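Visit report: laundry and garment handling rooms, Naciri building, Foloston
12/4/19

The site opens its workrooms to outside visitors twice a year, in spring and again in September. Our group numbered 22 and was taken round by Sanaa Chraibi, who runs the garment side. The tour lasted two hours, with six stops. I have left out the boiler house, as it was covered in the Vesthorpe report.

Sports kit makes up most of the work. Jerseys come in from clubs in the district and are logged by bag, then by garment. The log stood at 3378 pieces for the season so far. Printed shirts are kept apart from plain ones, and lettering is checked before folding, as large prints crease along the edge of each character if they are left bunched up.

The sorting room has white walls, a white baseboard and a matt grey floor. The walls are scuffed at working height. Stands are on small black casters.

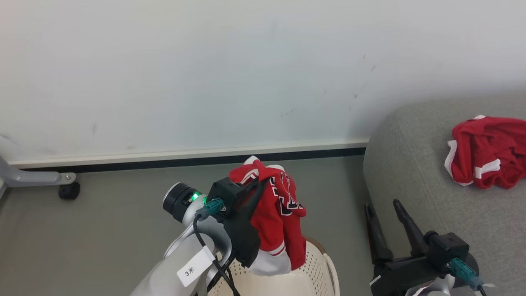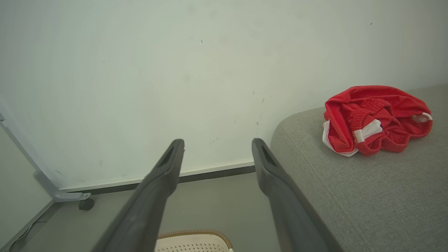

Sanaa Chraibi gave the intended load as some 600 garments a day. She would not be drawn on the present figure. Folding is done to a fixed width, sleeves in first, and finished shirts are stacked by size with the collar to the front. A shirt with a damaged print goes back to the club with a slip stating the fault.

Questions were taken in the corridor. One visitor asked about drying temperatures for printed polyester and was told that the Haltton site sets these. A written answer is to follow. Parking is at the rear, and the side entrance has a step.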